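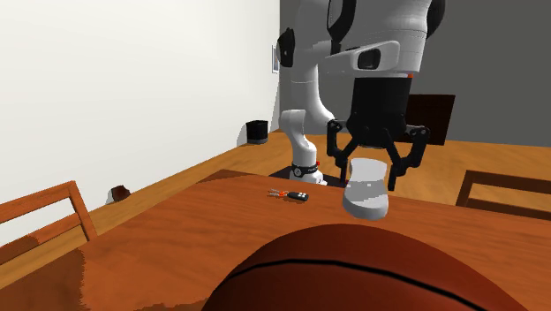
Secondhand Space Heater Checklist, With Comments

I've been handed a lot of safety checklists and most of them were written by someone who has never plugged anything in. "Ensure unit is in good condition." Fine, how? So when our building on the Plirham side started handing out used electric heaters to tenants, I took their one-page sheet and wrote my own version of it. Their wording is in quotation marks. What comes after is me.

1. "Check the cord for damage."
Run the entire cord through your fingers with the heater unplugged. Look hardest at the last few inches on both ends, where it bends. Cracks, flat spots, stiff sections, tape. Tape is a fail. I don't care how neatly it was done.

2. "Check the plug."
Brown marks near the blades mean it has been hot. Loose blades, bent blades, or a plug somebody replaced with a hardware store one: fail. The sheet allows replaced plugs "if properly installed," and I would like to know who is going to judge that in a hallway.

3. "Confirm the wattage label is present."
Yes, but read it too. A lot of heaters have a low setting and a high setting and the label only brags about the high one. One of ours was marked 700 on low, with the high number scraped off. No readable label, no heater.

4. "Test the tip-over switch."
Turn it on low, let it run a minute, tilt it. It should cut out well before it's on its side. Then do it again on carpet if carpet is where it's going to live. Plenty of these switches are a little button underneath, and thick carpet can hold the button in when the heater is leaning. I have seen people tick this box after finding the word "tip-over" on the carton.

5. "Verify overheat protection."
You can't, not at home, and I wish the sheet would say so. Do not drape a towel over it to find out. Write "not tested" and move on. A checklist with no room for "not tested" is a checklist that teaches people to lie.

6. "Remove dust from grille."
Unplugged and cold. Vacuum with a brush, front and back. If you can see lint behind the grille that the brush can't reach, I'd pass on it.
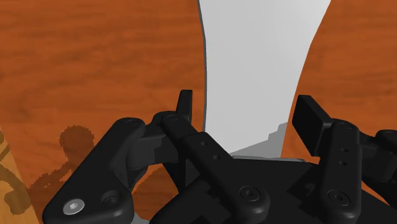 7. "Keep 3 feet clear on all sides."
Measure it. People are terrible at guessing three feet, me included. In a small bedroom you may find there is no spot that works once you count the curtains and the bedspread, and in that case the answer is no heater in that room. Not a popular answer in March.

8. "Plug directly into the wall."
The best line on the sheet. No extension cord, no power strip, no timer you found in a drawer. After it has run for 40 minutes, turn it off and feel the wall plate. Slightly warm I can live with. If it's hot, stop using that outlet and report it. A plug that droops or falls out of the outlet also counts as a fail, for the outlet this time.

9. "Check for recalls."
The sheet says to do this and gives no clue where to start. You need the maker and the model number, usually on the same label as the wattage. Search both on the government recall site. The two Droloretti units in our batch had model numbers I couldn't find anywhere at all, recalled or otherwise, and I sent them back. Finding nothing doesn't make me feel better.

10. "Inspector signature."
Ours came already signed by Pravesh Molefe, all 50 copies, in the same blue ink. I asked him. He said he'd signed them to save time and that he trusted people to do the inspection. He is a decent guy and he did take them back. Sign it after. Date it, too.

Not on the sheet at all: a smoke alarm that works, in the room or right outside it. Press the button. I'd put this first if it were my form — and I've told the office that twice.

Comments

ginnyo: We got one of those heaters in Vurutdale with a taped cord and the manager said it was "cosmetic." Returned it.

Virgil Radu: I think you're too hard on replaced plugs. I've done maybe 1,000 of them for work and never had one come back. A decent new plug beats an old molded one.

ginnyo: Sure Virgil, but you're not the one who did mine.

basement_tenant: What about the oil-filled kind? Same list?

Reply from author: Same list, plus look for oil on the floor under it. Any leak is a fail. They stay hot a long time after you switch them off, so don't move one to clean it until it has cooled.

Filed under: Home Safety, Renting, Winter Stuff

Contact | © Ilie Street Tenants' Page | Back to top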